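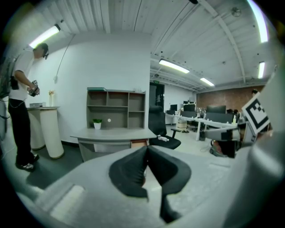

### 4.2 Chair seats as resting places

Flat furniture took most of the small items we logged, but the share that ended up on chairs was larger than we had expected from earlier work on home settings. Of the 587 items in the full log, one in seven was on a seat at the time of recording. We treat a seat as a resting place when an item is on it and no one is sitting there. Coats and bags hung over a backrest are handled separately in Section 4.4.

The items found on seats were mostly small and light: drink bottles, chargers, packets of tissues, folded cloths, tape. Few of them were things a person would need to keep flat or clean. Paper was almost never left on a chair, while at the Jarcombe office it made up the largest group on desks. Mugs were also rare, and the ones we did find stood on hard stools. A padded seat is soft and often slopes a little toward the back, so an open drink is hard to leave there safely. A closed bottle has no such problem as long as it can lie on its side.

Bottles on seats were lying down in most of the records. On desks and workbenches they were nearly always upright. Figure 4 gives a typical case from the Drurstead office. Two plastic bottles lie on a wide cushioned seat, one near the left armrest and the other diagonally in front of it. A pale gray tabletop and a tall shelving unit with empty cubbies are both close by.
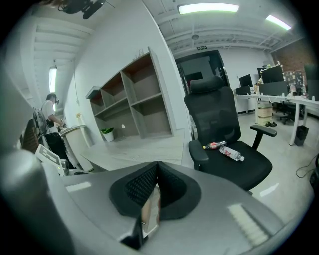
*Figure 4. Two bottles lying on the seat of a mesh-backed office chair, Drurstead. Open shelving with empty cubbies in the background.*

The empty shelving matters for our argument. If people used chairs only when other surfaces were full, we would expect seat items to go up with crowding. We compared the records by how much free surface there was in the room and found no clear link. At Yilma, where the desks were crowded through the whole study, seats were used less than at Drurstead, where a good deal of open shelf space was available. The Gristora rooms fell between the two.

Height seems to be a better guide. A seat is lower than a desk and can be reached with the arm hanging down, so an item can be dropped off in passing without stopping. Shelves ask for more. The cubbies have to be faced and reached into, and the lower rows mean bending. In the Drurstead unit only the top edge carried anything during most visits, and the things up there were small and flat or small and round. Top edges of open shelving were used in the same way in the other offices – as a narrow ledge for things with no fixed home – while the compartments below them filled slowly or stayed bare.

Plants followed a different pattern. Potted plants stood on desks, on cabinets and on the floor, and none was recorded on a seat. They also moved far less than other items between visits. We kept them in the log for completeness but left them out of the movement counts in Table 3, together with vases and other display items. Dried flowers on a pedestal table, for example, tell us little about where people put things down during the day.

Chairs have one further property that shelves and tables lack, in that they are moved. An item left on a wheeled chair can end up in another part of the room with no one having picked it up. We could not separate these cases from ordinary carrying, and our movement counts for seat items should be read with that in mind. The problem was greatest in open offices, where chairs drifted between benches. The largest of these rooms, at Gristora, had a floor area of 2000 square feet and no marked positions for seating.

Armrests may also play a part. Chairs with armrests held more rolling items, such as bottles and tape, than chairs without them. We did not measure the gaps between armrest and cushion and can only note the difference. A wide seat with raised sides works something like a shallow tray, and several people we spoke to at Jarcombe described using a spare chair in that way when they were clearing a desk. They put things on the seat first and sorted them later. Some of the items were still there at the next visit.

Stools were logged as seats when their tops were at or below 800 mm. Most stood under benches and were hard to reach, and few held anything at all. Shoes and bags were more often on the floor beside them.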